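Wrist view drifts to the left after finger change – Skasis gripper

kbrotich
Posted 23 January 2022
Hello all. I look after one small arm cell with the Skasis two-finger gripper and wrist camera. I changed both fingers after 1,469 cycles because the old pads were worn. Since then the grasp is off center on small pieces. Large soft items are fine. I repeated the hand-eye calibration two times and the result is the same.

The finger screws are tight, and I cleaned the camera window. The test items are plush and toy food from our Mwakalinga box, always on the white table.
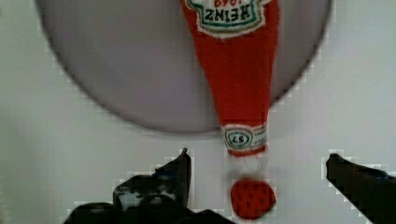

Wrist camera, fingers open, strawberry between the tips. Ketchup and plate behind it.

The strawberry is the piece I have the most trouble with. The left finger touches it first and pushes it, then the right one closes on nothing useful.

PendoL
Did you home the gripper after you put the new fingers on? If you skip this, the controller keeps the old zero and your center is wrong.

kbrotich
Yes, homed with the fingers fully closed, as the manual says.

nassoro_b
I would not look at the gripper at all. In your picture much more of the left finger is visible than the right one. For me this is a camera bracket that has turned a little. You had to push against it to reach the finger screws, no?

PendoL
I don't agree. A wrist camera is often mounted with an offset, so unequal fingers in the view do not prove anything. Kibet, do you have an old picture with the same opening? Without it we are guessing.

nassoro_b
OK, it is not proof. But checking the bracket takes five minutes, and homing he did already.

G.Khaemba
A second point: white table, white cap on the bottle, pale light. If your detection uses edges, the cap almost disappears into the table. We put a gray mat in our cell in July and stopped having such problems.

kbrotich
The strawberry is red and the detection finds it well, so I don't think it is the mat. But I have a picture from before, with the fingers 100 mm open. I will compare.

kbrotich
Compared. The left tip is 17 pixels away from its old position, the right tip also, in the same direction. So the bracket – Nassoro was right. Does somebody know the torque for the two small screws? The manual gives only the flange.

PendoL
Fine, the bracket then. Do the calibration again after you tighten it, the old one is no good now.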